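Laundry rig notebook, Prerwood workshop
22 Dec 2020

Left over from last time: tidy the wrist wiring on the left arm, reprint the green bracket for the right one, and find out why the wrist view goes so dark whenever the gripper is inside the drum. Wiring not done. Bracket done. Drum view partly done, notes below.

Started with the drum. The exposure on the wrist camera was still on automatic and the steel throws so much glare back that the fingers come out nearly black and any white cloth burns out along the folds. Fixed the exposure by hand and turned the gain down to 200. Fingers are still dark but the tips can be found, and the holes near the tips show up as two light spots, good enough for me to line up on. Tried 436 as well, which lost the cloth completely against the metal.
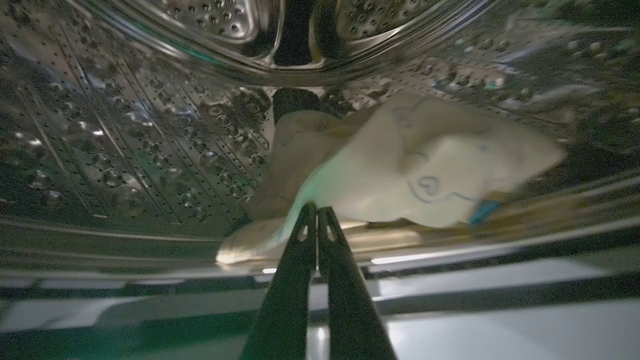

Wrist view, grip on the white cloth near the drum lip.

The grip is a thin one. Only a narrow strip of the lower edge is between the fingers and the rest trails off to the right. I'd like a deeper bite than that. Coming in lower means clearing the rim, and the clearance there is what we have been fighting with since May. The rim also gives a long bright streak next to the right finger, and the edge finder in Issa takes it for the edge of the cloth about as often as it finds the real one. Masking the rim out is the cheap answer. I'll try it before touching the approach path.

The bright blue tag is easy to pick out even in bad light. Don't want to build anything that depends on it though, most washing hasn't got one.

Wiring, left arm. The black tape is still doing all the work. The cable down the side is fine, it has its label on and there is enough slack. The thin red and black wires at the wrist are not fine. They loop out below the green bracket and will catch on something sooner or later, most likely the basket handle. Wants a proper sleeve and a clip printed into the bracket itself.

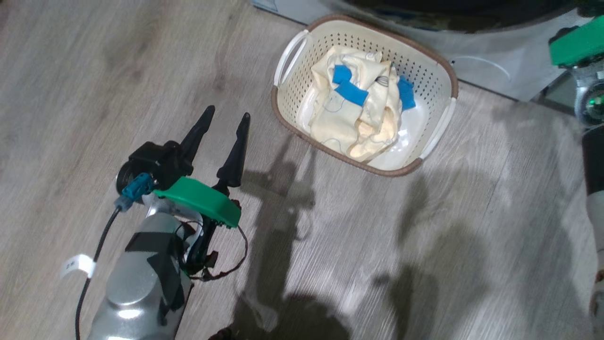 Gripper open, basket on the floor. Red and black loop still to be sleeved.

Shadows on this floor are a nuisance. Both fingers throw a clean copy of themselves on the planks, and the floor segmenter (the old one, before the Vonus weights) calls the shadow an object. With the Vonus weights it mostly leaves the shadow alone but sometimes merges the basket with whatever is behind it. Logged 2940 images from the head camera to go through. If anyone has an evening, the labels are in the usual folder and the naming is explained in the readme.

Checked the side clearance next. The space beside the washing machine is open enough for one arm to come down next to the wall with the fingers pointing at the floor. What I don't have is a good number for how near the wrist can get to the machine's side panel before the elbow runs out of travel. The planner says it has room. I don't trust it with the wall in the model as a flat box, as there is a baseboard strip along the bottom and it isn't in there. Add it. 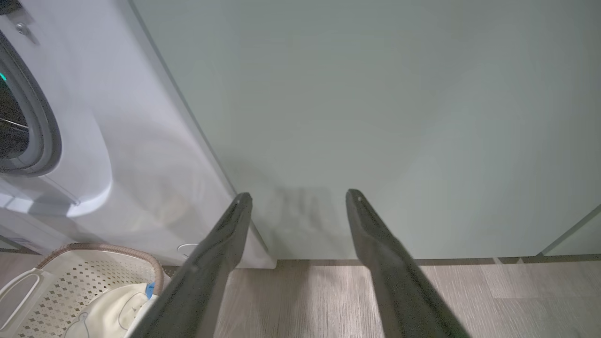

Wrist camera between machine and wall, basket at lower left.

The wall is plain, and that is bad for the wrist camera when it's the only thing filling the view. Tracking dropped out twice while I was working on this, both times pointing at bare panel. It came back once the edge of the machine was in view. Could stick a printed marker on the wall. Or keep the basket or the machine in view at all times, but that limits the paths a lot. Marker first.

Basket position. Moved the stored position further out from the appliance so there is a strip of floor the head camera can use to separate the two. When they touch, white plastic against white panel, it fails. The brown rim helps a great deal. If we ever replace the basket, get another with a dark rim. The Wultex one on the shelf is plain all over and I wouldn't bother with it.

Parking the arm well to the right of the basket keeps the fingers clear of it in the head view, but the shadows still cover much of the middle of the floor. A second lamp from the other side may be worth trying. The one on the bench would do, if it can be clamped somewhere out of reach of both arms.

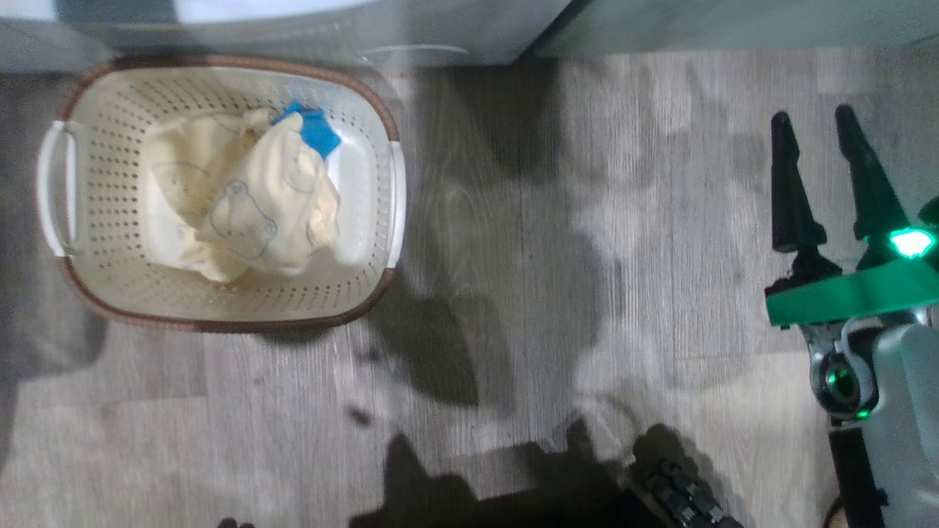 To do

Sleeve and clip for the red and black wires, left wrist.
Rim mask in Issa, then run the drum set again at gain 200.
Baseboard into the wall model. Measure it properly, not off the picture.
Printed marker on the wall panel, at a height the wrist camera sees when the fingers are near the floor.
Second lamp.
Controller log stopped at line 1188 with no error. Disk wasn't full. Look at the write buffer.
More black tape, we're on the last roll.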